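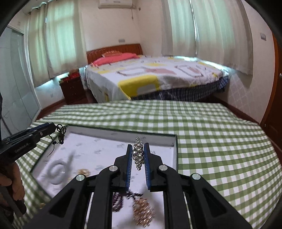
Abb. 1: Silberfarbenes Schmuckstück mit Strassbesatz

Projektbericht
Umstellung von Kupfer auf Glasfaser: Kundeninformation und Anschlusswechsel in Plorkusitz und Rinow
Seminar Telekommunikationsmärkte, Wintersemester

1. Gegenstand des Projekts

Der vorliegende Bericht befasst sich mit der Frage, wie private Haushalte über die Umstellung ihres Festnetz- und Internetanschlusses von der Kupferleitung auf Glasfaser unterrichtet werden und welche Schwierigkeiten sie beim Wechsel des Anschlusses angeben. Untersucht wurden die Ortsteile Plorkusitz und Rinow. In beiden Ortsteilen ist der Netzbetreiber Kordestani für den Ausbau verantwortlich, die Vermarktung der Tarife erfolgt in Rinow zusätzlich über einen Wiederverkäufer unter der Bezeichnung Futness.

Die Projektgruppe hat sich auf die Phase zwischen Vertragsabschluss und Inbetriebnahme beschränkt. Fragen der Trassenplanung, der Förderung und der Tiefbauarbeiten wurden nur insoweit berücksichtigt, als sie für das Verständnis der Antworten erforderlich waren. Mobilfunkverträge sind nicht Gegenstand der Untersuchung, auch wenn sie in den Gesprächen mehrfach zur Sprache kamen.

2. Ausgangslage

Plorkusitz wurde bisher über einen Kabelverzweiger am nördlichen Ortsausgang versorgt. Die erreichbaren Übertragungsraten nahmen mit der Leitungslänge deutlich ab, sodass die Haushalte am südlichen Rand den gebuchten Tarif in vielen Fällen nicht ausschöpfen konnten. Rinow verfügt über eine günstigere Ausgangslage, da der Ortskern bereits beim vorhergehenden Ausbau mit einem zweiten Verzweiger ausgestattet wurde. Der Nutzen eines Wechsels wird dort entsprechend zurückhaltender beurteilt.

Der Basistarif von Kordestani sieht eine Downloadrate von 250 Mbit/s vor. Er umfasst einen Telefonanschluss mit Übernahme der bestehenden Rufnummer, schließt jedoch kein Endgerät ein. Unter der Bezeichnung Futness wird dieselbe Leitung einschließlich eines Mietrouters und eines Fernsehpakets angeboten. Die Leistungsbeschreibungen der beiden Angebote sind unterschiedlich gegliedert, was den unmittelbaren Vergleich erschwert. So führt das eine Dokument die Mindestvertragslaufzeit auf der ersten Seite auf, das andere erst im Abschnitt über die Kündigung.

3. Vorgehen

Die Erhebung erstreckte sich über 11 Wochen und begann im November. Verteilt wurden 457 Fragebögen, jeweils mit frankiertem Rückumschlag und einem Hinweis auf die Möglichkeit der Online-Beantwortung. Die Verteilung erfolgte straßenweise durch die Mitglieder der Projektgruppe. Mehrfamilienhäuser wurden gesondert erfasst, weil dort neben den Mietparteien auch die Hausverwaltung in den Ablauf eingebunden ist.

Der Fragebogen bestand aus einem geschlossenen und einem offenen Teil. Im geschlossenen Teil wurden der Vertragsstatus, der bisherige Anbieter, die genutzten Dienste und die Zahl der Kontakte mit dem Kundendienst abgefragt. Der offene Teil enthielt eine einzige Frage nach dem Ablauf des Wechsels. Ergänzend wurden leitfadengestützte Gespräche geführt und das Informationsmaterial beider Angebote ausgewertet. Ein zunächst vorgesehener Testanruf bei den Hotlines wurde nach Rücksprache mit der Seminarleitung nicht durchgeführt.

Sämtliche Angaben wurden ohne Namen und Hausnummer übernommen. Die Zuordnung zum Ortsteil erfolgte über die Farbe des Rückumschlags. Bei den online eingegangenen Antworten war sie Teil des Formulars.
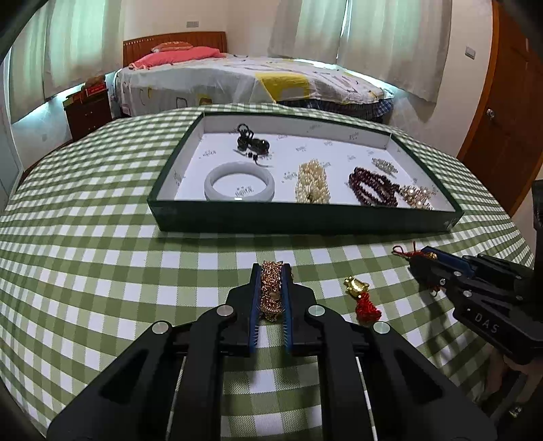 Abb. 2: Goldfarbenes Kettenarmband, daneben Anhänger mit roten Quasten

4. Ergebnisse

4.1 Information vor Vertragsabschluss

Die Mehrheit der Antwortenden hat vom Ausbau durch ein Anschreiben erfahren. In Plorkusitz folgte darauf eine Informationsveranstaltung im Gemeindesaal, in Rinow wurde überwiegend an der Haustür geworben. Die schriftlichen Unterlagen wurden in beiden Ortsteilen als ausführlich, jedoch als schwer zu überblicken bewertet. Wiederholt wurde beanstandet, dass der Begriff »Hausanschluss« nicht erläutert sei. Ein Teil der Haushalte verstand darunter die Verlegung bis in die Wohnung, während die Leistungsbeschreibung den Anschluss am Übergabepunkt im Keller enden lässt.

Für Mietparteien ergab sich daraus eine weitere Unklarheit. Die Leitung zwischen Keller und Wohnung bedarf der Zustimmung der Eigentümerseite, auf die in den Unterlagen lediglich in einer Fußnote verwiesen wird. In mehreren Häusern lag ein unterzeichneter Vertrag vor, ohne dass die Hausverwaltung unterrichtet worden war.

4.2 Kündigung und Rufnummernmitnahme

Als häufigste Fehlerquelle erwies sich die Kündigung des Altvertrags. Beide Anbieter empfehlen, die Kündigung dem neuen Anbieter zu überlassen. Haushalte, die dennoch selbst gekündigt hatten, berichteten von Unterbrechungen oder von einer Zeit doppelter Zahlung. Bei der Mitnahme der Rufnummer führten vor allem abweichende Schreibweisen des Namens zu Rückfragen. War der Altvertrag auf eine verstorbene Person ausgestellt, so verlängerte sich der Vorgang erheblich, und die Betroffenen mussten Unterlagen nach eigener Angabe mehrfach einreichen.

Bei den Futness-Verträgen in Rinow kam hinzu, dass für Störungen der Leitung der Netzbetreiber, für Störungen des Mietrouters hingegen der Wiederverkäufer zuständig ist. Die Haushalte konnten die Ursache einer Störung in der Regel nicht selbst bestimmen und wurden von einer Stelle an die andere verwiesen.

4.3 Endgeräte und Nebendienste

Das Recht, ein eigenes Endgerät zu verwenden, war vielen Haushalten bekannt. Weniger bekannt war, dass am Glasfaseranschluss neben dem Router ein Netzabschlussgerät mit eigener Stromversorgung betrieben wird. Hieraus ergeben sich Folgen für Hausnotrufgeräte, Türsprechanlagen und Alarmanlagen, die bislang über die Telefonleitung liefen. In den Unterlagen von Kordestani ist diesem Punkt ein Absatz gewidmet, in den Unterlagen zu Futness fehlt er. Faxgeräte wurden ausschließlich von Gewerbetreibenden genannt und deshalb nicht weiter ausgewertet.

5. Diskussion

Die Ergebnisse wurden an einem Montag im Seminar vorgestellt. Die Projektgruppe vertrat dort die Auffassung, dass ein einheitliches Merkblatt für beide Angebote die meisten der beschriebenen Schwierigkeiten beheben könne. Es solle den Ablauf vom Vertragsabschluss bis zur Abschaltung des Altanschlusses in der Reihenfolge der tatsächlichen Schritte wiedergeben und zu jedem Schritt die zuständige Stelle benennen.

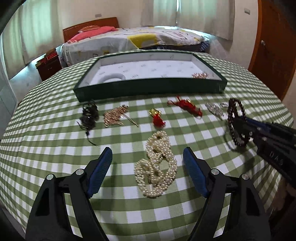 Bohumila Halás wandte ein, ein Merkblatt verlagere die Verantwortung auf die Haushalte. Wer zwei Stellen für eine Leitung einrichte, müsse auch dafür sorgen, dass eine Störungsmeldung bei jeder der beiden angenommen und intern weitergegeben werde. »Der Kunde hat einen Anschluss gekauft und keine Zuständigkeitsordnung.« Außerdem sei zu prüfen, ob die Rückläufe aus Rinow nicht vorwiegend von Haushalten stammten, bei denen der Wechsel schlecht verlaufen sei.

Der zweite Hinweis ist berechtigt. Die Projektgruppe kann eine solche Verzerrung nicht ausschließen, da über die nicht antwortenden Haushalte keine Angaben vorliegen. Der erste Hinweis wurde in die Empfehlungen aufgenommen.

6. Empfehlungen

Den Anbietern wird empfohlen, die Leistungsbeschreibungen in gleicher Gliederung vorzulegen und den Übergabepunkt durch eine Skizze kenntlich zu machen. Störungsmeldungen sollten unabhängig von der Ursache an einer gemeinsamen Stelle entgegengenommen werden. Bei Mehrfamilienhäusern ist die Hausverwaltung vor der Unterzeichnung der Einzelverträge anzuschreiben.

Der Gemeinde wird nahegelegt, vor der Abschaltung der Kupferleitungen gezielt auf Hausnotruf- und Alarmanlagen hinzuweisen. Hierfür kommt das Mitteilungsblatt in Betracht, das in beiden Ortsteilen kostenlos verteilt wird.

7. Grenzen der Untersuchung

Der Erhebungszeitraum endete vor der Abschaltung des Kupfernetzes. Aussagen über den Abschluss der Umstellung sind daher nicht möglich. Die Gespräche wurden ausschließlich in deutscher Sprache geführt. Preisvergleiche wurden nicht angestellt, weil sich die Aktionskonditionen während der Erhebung änderten. Der Fragebogen und der Gesprächsleitfaden sind im Anhang wiedergegeben.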